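Titlow Community Hall Association
Minutes of the April meeting

Present: Denise Entwistle (chair), Ashraful Matubbar, Piyumi Hettiarachchi, Anwara Seneviratne. Apologies: Ettore Tedesco.

1. Minutes of the previous meeting were approved as circulated.

2. Shared kitchen. Ms. Hettiarachchi reported that evening bookings had risen to 19 for the month. 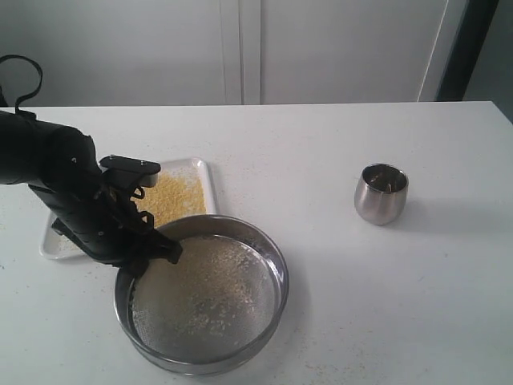

She asked that the booking sheet be closed at noon on the day before use – late changes have caused two double bookings. Agreed.

3. Supplies. Mr. Matubbar presented the Pathirana quote for replacement tableware, at $2,132 against a budget of $2,000.

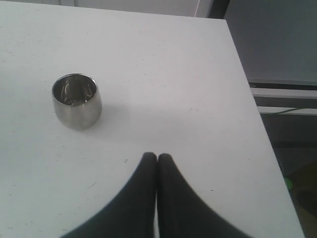 Members discussed whether to reduce the order or defer it to the fall. Ms. Seneviratne favored small stainless steel cups without handles, of the rounded kind, over glass. The chair asked for a revised quote on that basis.

4. Floor repairs. Work in the entry hall will take three days.

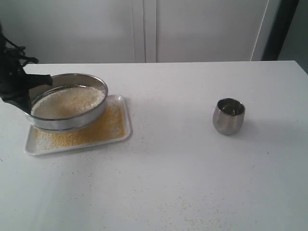 The side door will be used during that time, and signs will be posted by Mr. Matubbar.

The meeting closed at 8:40 p.m.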